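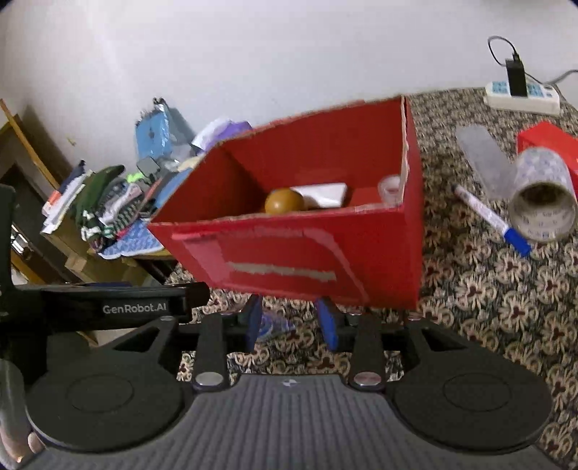
Cardboard box

A cardboard box is a container made from stiff, heavy paper, and I've spent more of my life on the subject than I'd like to admit (my shelves in Burkness are full of them). People use the word for two pretty different things. Corrugated board has a wavy sheet glued between two flat ones, so it can take a knock. Paperboard is a single thick sheet, the stuff of shoe boxes and cereal boxes.

Printing and color

I love a loud box! The color is usually just a thin printed or coated layer, so a tear shows the plain board underneath.

Strength

Boxes hate damp. A February in my garage once flattened a whole stack, 44 of them, and I'm still a bit sore about it. Stand them on edge and keep them off concrete.

Reuse and recycling

Most clean board can be pulped again. Greasy board is trickier, and the rules change from town to town, so check yours first. Policarpio takes it flat and tied, no tape.

See also: Carton, Packing tape, Paperboard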